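Right, robot bench update, 3/10/26. Kettle's on, thread incoming 🧵

**1/** Both arms are finally talking to the same laptop! The trick was a powered hub and giving each one its own port name (I'd been swapping them by accident for days, what a plum).

**2/** The left one still has a wobble at the shoulder. Shahnaz Rathnayake at the Livbridge workshop lent me a proper torque driver and I went round all 16 bolts. Better, still not great.

**3/** Paper down on the bench was her idea too. The white top was far too bright for the camera and brown is loads kinder. It does crinkle though, so I need to tape the right side flat.

**4/** Today's job is lemons. Pick up, put down, on a chopping board. I've set the grip speed to 20 and I'm creeping it up from there.

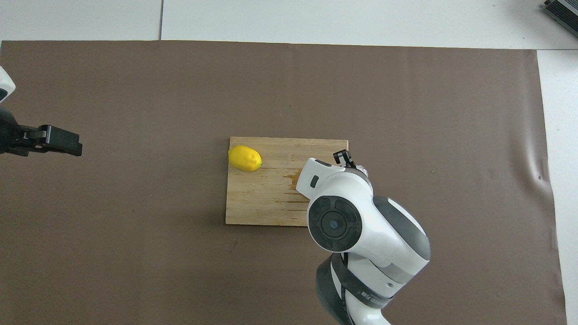
**5/** Next is swapping the finger pads for something grippier, as lemon peel is slippery stuff. Oswood do a rubber sheet in 33 cm lengths, has anyone tried it? Would love to hear before I order!

**6/** Code goes up once I've tidied it. One file is 2260 lines long and I'm a bit ashamed of it.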